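Wenn der Greifer nicht mehr loslässt

18. Februar 2021
Abgelegt unter: Werkstatt, Pannen

Eigentlich wollte ich diese Woche endlich den versprochenen Beitrag über Kabelführungen schreiben (ja, ich weiß, der steht seit November auf der Liste, und ein paar von euch fragen inzwischen sehr freundlich, aber doch regelmäßig nach). Daraus wird wieder nichts, denn uns ist bei Vorkia etwas dazwischengekommen, das mich so beschäftigt hat, dass ich abends noch am Küchentisch saß und Protokolle gelesen habe. Also erzähle ich lieber davon, solange es frisch ist.

Für alle, die neu dazugekommen sind: Wir arbeiten an einem Sortierprojekt, das intern Huerta heißt. Ein Arm soll Sachen aus einem vollen Korb nehmen und in Kisten mit runden Öffnungen fallen lassen. Klingt nach Kinderspiel, und mit Kinderspielzeug üben wir ja auch — aber wer einmal versucht hat, einer Maschine beizubringen, dass ein Tuch kein Ball ist, der denkt über Kinder mit sehr viel mehr Respekt.
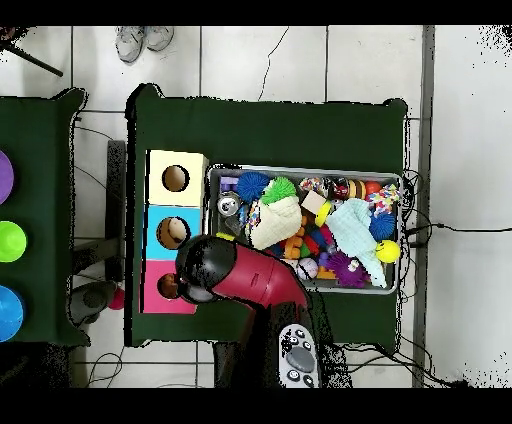

Der Fehler, um den es geht, hat sich zuerst ganz harmlos angekündigt. Der Arm fuhr über eine Kiste, meldete »abgelegt« und kehrte zum Korb zurück, und beim nächsten Griff stimmte die Kraftmessung nicht. Ein Aussetzer, dachten wir, kommt vor. Beim zweiten Mal schaute ich genauer hin und merkte, dass der Greifer gar nicht ganz aufgegangen war. Und ausgerechnet an den Kisten ist das heikel, sie stehen bei uns in einer Reihe dicht beieinander, gelb, blau und pink, und wer da mit halb geschlossenen Fingern in eine Öffnung taucht, der hat nach keiner Seite viel Spielraum. Beim dritten Mal blieb der Arm an einem Rand hängen und schob die ganze Reihe ein Stück vor sich her, bevor ich beim Stopp war.

Passiert ist zum Glück niemandem etwas. Aber ich hatte kurz vorher noch mit der Hand am Korb herumgeräumt, und dieser Gedanke hat mich den Rest des Tages nicht losgelassen. Man gewöhnt sich so schnell an eine Maschine! Nach ein paar ruhigen Wochen greift man hinein, um ein verrutschtes Teil zurechtzulegen, und verlässt sich darauf, dass »Pause« auch wirklich Pause bedeutet.

Also: alles abgestellt, Kaffee gekocht, Protokolle geholt. In unserer Liste standen 1054 Greifversuche, und ich habe sie mir tatsächlich alle angesehen, was man nur macht, wenn man entweder sehr gewissenhaft ist oder sehr schlecht schläft. Bis Versuch 545 war das Verhalten einwandfrei. Danach wurde das Öffnen langsamer, erst kaum messbar, dann immer deutlicher, und die Steuerung wartete trotzdem stur ihre feste Zeit ab und machte dann weiter, ganz gleich, wo die Finger gerade standen. 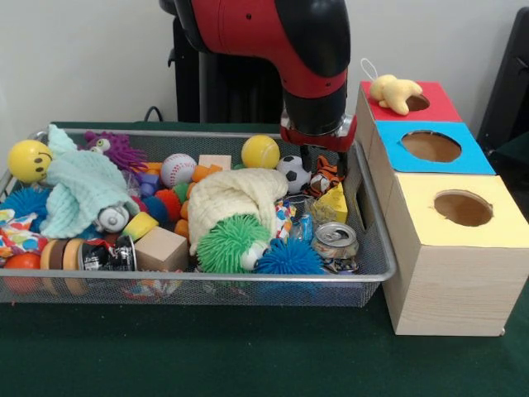

Der Greifer über dem rechten Teil des Korbs, unter ihm der Fußball und der kleine Plüschtiger.

Die Ursache saß dann an zwei Stellen, und das ist wohl der Grund, warum wir so lange gebraucht haben. Mechanisch hatten sich feine Fasern in der Führung festgesetzt, ein richtiger kleiner Filz, den ich mit der Pinzette herausgeholt habe. Wir üben viel mit Stoff, und Stoff fusselt nun einmal. Das allein wäre eine Sache von ein paar Minuten gewesen. Dazu kam aber, dass beim letzten Umbau die Rückmeldung der Fingerstellung abgeschaltet worden war, »nur kurz zum Testen«, und den Eintrag dazu habe ich mit meinem eigenen Kürzel wiedergefunden. Das war kein schöner Moment. Ich habe ihn den Kollegen gleich vorgelesen, damit ich es hinter mir hatte, und sie waren sehr nett dabei, was es fast noch schlimmer machte.

Die Wartezeit stand auf 1000 Millisekunden. Für einen sauberen Greifer reicht das bequem, für einen verfilzten eben nicht. Wir haben zuerst überlegt, sie einfach zu verlängern, und ich gebe zu, dass ich dafür war, weil ich nach Hause wollte.
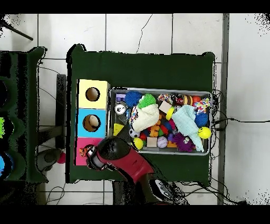
Eine Kollegin hat mir das zum Glück ausgeredet. Eine längere Wartezeit hätte den Fehler nur um ein paar Tage verschoben, und dann hätten wir wieder dagestanden, vermutlich mit einer kaputten Kiste. Jetzt fragt die Steuerung vor jeder Bewegung weg von der Kiste ab, ob die Finger offen sind, und wenn nicht, bleibt der Arm stehen und piept. Das Piepen ist scheußlich. Wir haben es absichtlich so gelassen.

Außerdem fährt der Arm in der Nähe der Kisten langsamer, und nach jeweils 80 Griffen machen wir eine Pause und sehen uns die Führung an, mit Lampe und Pinsel. Ob die 80 der richtige Abstand sind, weiß ich noch nicht, das ist erst einmal nach Gefühl gewählt und wird sich zeigen. Und in den Korb fasst bei uns nur noch jemand, wenn der Antrieb stromlos ist. Das stand natürlich immer schon in unseren Regeln, es hängt jetzt nur zusätzlich in großer Schrift an der Tür.

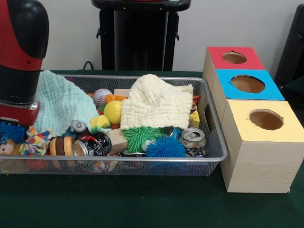 Zwei Tücher im selben Korb, das mintgrüne links und das cremefarbene weiter rechts, dazwischen der Baseball.

Über die Tücher haben wir lange diskutiert. Einer wollte sie ganz aus dem Programm nehmen, und ich verstehe das, aber weiche Sachen sind ja gerade das Schwierige und das Interessante. Sie bleiben also drin. Ich probiere stattdessen eine kleine Abdeckung für die Führung aus, die ich bei Mirkus bestellt habe, und falls sie taugt, stelle ich die Maße hier ein. Falls sie nicht taugt, erfahrt ihr das natürlich auch.

Ach ja, und wer beim Treffen in Brokitside dabei ist: Ich bringe das Filzklümpchen mit. Es liegt in einem Schraubglas auf meinem Schreibtisch. Die Kabelführungen kommen dann beim nächsten Mal, wirklich!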